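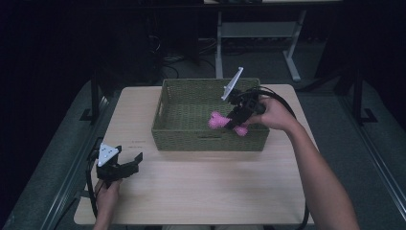
Sea fishing: questions and answers

Which reel for a first go at bass and smoothhound?

Asked 26th October

Hi all, I've been fishing the canal since I was small but we moved to the coast in August and I've finally got a beach ten minutes from the front door. I want one outfit that'll do bass in the surf and maybe a smoothhound next summer. The chap in the shop at Stusberg showed me a Wudberg 1000 and then a Tarkik 2000 and I came out more muddled than I went in. The 1000 looked tiny to me, but he said it had bags of drag. Is he pulling my leg? Also he wanted to put braid on it and I've only ever used mono. I've already got the rod, it's an old Derkach beachcaster my uncle had, twelve foot and fairly stiff. Budget is tight (new house!) so I'd like to buy once. Any help gratefully received.

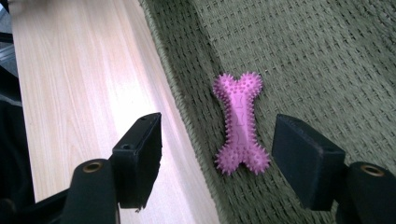
Answer 1 (marked as helpful)

Ooh, lucky you with the beach. Right, neither of those is what I'd put on a twelve foot beachcaster. The 1000 is a little spinning reel, lovely for mackerel off the harbour wall or flicking small lures for school bass, but you'll never get enough line on it for the surf and it'll look like a button on a broomstick. The Tarkik 2000 is a bit bigger but I'd still call it a lure reel.

Have a look at the bigger Wudbergs, mine's the 774 – silly name, good reel. I've had it four seasons on the shingle at Stusberg, rinsed under the tap after every trip, and it's still smooth. Load it with 15lb mono and tie on a tapered shockleader. Don't skip the leader if you're chucking a five ounce lead, as a crack-off can really hurt someone down the beach.

For smoothhound set the drag a lot looser than you think. They pick up a crab bait and go, and I've watched a rod and rest disappear down the beach in one move (not mine, I'm glad to say). Bass are fussier but not half as rude.

Answer 2

mono. braid gets chewed up on the rocks at the north end and its a pain in a side wind

Answer 3

I'd go against the others a bit and say get the 2000 as well, later on, with a light nine foot rod. Half my bass come from under my feet at dusk and a big beachcaster is wasted on them. Mine holds plenty of thin braid and I've landed fish on it that I was quite sure I'd lose – one took me right round the groyne and back.

Do check the size limits and the bag limit for bass before you keep anything. They do get changed, so look them up fresh each year. And smoothhound go back, please, supported under the belly and not held up by the tail.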